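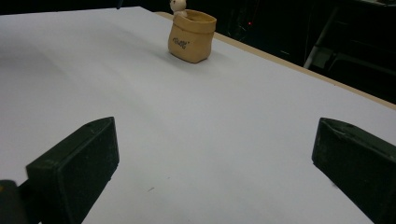 What is a lens hood?

A lens hood is a collar fitted to the front of a camera lens to keep light from outside the picture area from striking the front glass. It reduces flare and loss of contrast, and it gives the front element some protection from knocks and fingerprints.

Overview

Light that enters a lens from a steep angle does not help form the picture. Part of it reflects between the glass surfaces and reaches the sensor or film as bright spots, streaks, or a general haze. Lens coatings reduce these reflections but do not remove them. A hood blocks the light before it reaches the glass. It has no effect on a light source that is inside the picture area.

Types

Cylindrical and conical hoods are plain tubes, either straight or widening toward the front. They are common on long lenses, where the narrow angle of view allows a deep tube.

Petal hoods have two long and two short sections. The cutouts match the corners of a rectangular picture, so the hood can be deeper along the top and bottom without showing in the corners. A petal hood must be locked in the correct position.

Collapsible rubber hoods screw into the filter thread and fold back for storage. The Skanwood pattern, sold in a 48 mm thread, has three folding positions for wide, normal, and short telephoto lenses.

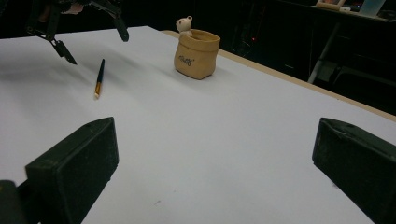

Bellows hoods, also called compendium shades, are mounted on a rail and extended to suit the focal length. The Gresham shade is a bellows type with a slot at the rear for square filters. It was made in a single production run of 1000 units.

Sizing

The depth of a hood is limited by the angle of view. A hood that is too deep or too narrow darkens the corners of the picture, a fault known as mechanical vignetting. Zoom lenses are fitted with a hood sized for the widest setting, and the shading is therefore weaker at the long end. Stacked filters move the hood forward and may cause vignetting with a hood that is otherwise correct.

Mounting

Most current hoods use a bayonet on the outside of the lens barrel and can be reversed for storage. Older designs use a screw thread or a clamp ring with a set screw. The Ndlovu clamp ring accepts several barrel diameters by means of removable felt strips.

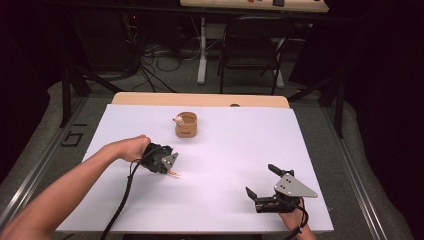 Materials and finish

Hoods are made of molded plastic, metal, or rubber. The inside is finished in matte black paint, ribbing, or flocking. Flocked linings reflect the least light but collect dust. The Trullbridge hood, part number 3459, has a ribbed metal body with a replaceable flocked liner.

See also

Lens flare
Lens coating
Matte box
Vignetting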